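Homework clubs and the price of a quiet room

My local secondary is about to pay for another online study platform. It's called Stevau, it costs 99 pence per pupil per month, and the letter home says it will "transform independent learning". I've read that sentence before. It was used for Darance, which my daughter opened twice, and before that for Homadeck, which she couldn't open at all until the February half-term because the password had been sent to an old address.

I'm not against computers in schools. I am against paying for the same promise 3 times in a row without asking what became of the first two. When I put this to the school I got a polite reply about engagement. Engagement, as far as I can make out, means that a child has logged in. It doesn't tell you if she read anything, or if she left it running while she ate her tea.

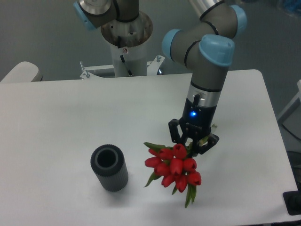
2 min read

What the older pupils keep asking for is a room. At present the library shuts at half past three, and anyone who can't work at home – shared bedroom, small brothers, no table – has to go to the bus shelter or the chip shop. Quiambao, the sixth-form college over the river, keeps its library open until six with one paid member of staff and a kettle. I've been in at five o'clock and almost every chair was taken.

I'm told that a platform "reaches every learner" while a room only reaches those who turn up. Perhaps. But the learner it reaches still needs somewhere to sit, and a device that isn't a cracked phone. The brochure shows a boy at a large desk by a window. I'd like to know how many of our Year 10s have that desk.

There is also the matter of marking. Stevau marks short answers by itself, which sounds like a help to tired teachers until you see what it accepts. In the trial lesson parents were shown, a question on why the narrator of a story lies to his mother was given full marks for an answer that used the word "guilt" and made no other sense. A teacher would have written "go on" in the margin.

Supporters say the trial went well. It lasted 8 days, and the report was written by the company. I'd want a full term, a report by the staff, and the cost of keeping the library open printed beside it, so governors can look at both sums before they sign.

Last updated: February

Comments

bluebiro
Our school had Darance too. Mine learned to click through the whole thing with the sound off.

Year11mum
Bit unfair. My son likes the quizzes and he won't go near a library. Why can't we have both?

oldstaffroom
Both would be lovely. In my experience the room is what gets cut to pay for the other one.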